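Groven launches wipeable wall paint for rented rooms and shared workspaces

Nov 18, 2022

Paint maker Groven has today put on sale Zeria, a water-based matt paint for walls that get knocked, leaned on and brushed past every day. It is sold in 2 litre tins through the company's own website and through 200 independent decorating shops.

Zeria was developed over two winters at Groven's works, where the company also makes its Nitow range of primers. It is meant for landlords, small offices, schools and anyone else who has to repaint the same wall more often than they would like. Until now most of these customers have bought either a standard matt, which marks easily, or a kitchen and bathroom paint with a sheen that shows every bump in the plaster.

"People ring us and ask for something flat that they can take a damp cloth to," said Aoife Ní Chonaill, product manager at Groven. "We had to tell them to go for a satin. A lot of them didn't want a satin, and they went away and bought the cheapest matt on the shelf."

During testing, panels painted with two coats of Zeria were put through 2,000 passes with a wet sponge. Groven then placed the paint with a group of letting agents and workshop owners, who used it in hallways, stairwells and back rooms and reported to the company each month. Their comments led to a slightly thicker paint that drips less from the roller, and to a longer working time before the edges start to dry.
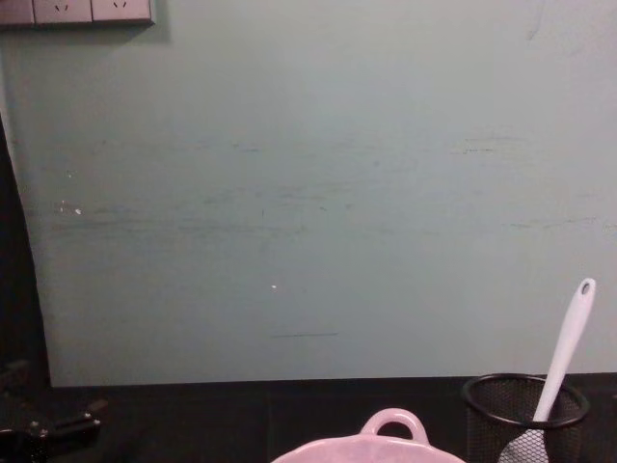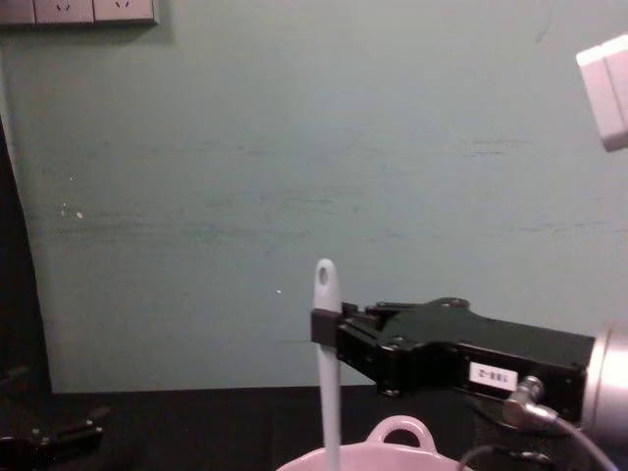
Zeria comes in 24 ready-mixed colours, chosen with the interior designer Lorena Palma, whose studio, Palma, has worked on student housing and small hotels. Most are mid-tones and soft pastels, with a few whites. Palma asked for several greens and blues to be included, as these are the shades her clients ask for most in working rooms. A pale blue-green wall behind a black tabletop is a familiar combination, and one where streaks and scuffs along the middle of the wall are easy to see. Small chips show up white against the colour in the same way, and Groven advises filling and priming these before any new coat goes on.

"I wanted colours that you could touch up a year later without doing the whole room," said Palma. "Very dark shades are difficult for that, so we left them out."

The paint is touch dry in two hours and can be recoated after four. It should be left for two weeks before it is washed. Groven recommends a soft cloth and plain water for everyday marks, with a little washing-up liquid for grease. Scouring pads should not be used.

Shops taking part in the launch will have 700 ml trial tins throughout November, along with painted colour cards. Trade customers can order larger tubs direct from Groven, and orders placed before the end of the month will be delivered free of charge.

A data sheet and a guide to preparing old painted walls can be downloaded from the Groven website or requested from the press office.

Notes to editors

Colour cards and tins for review are available on request. Aoife Ní Chonaill and Lorena Palma are both available for interview.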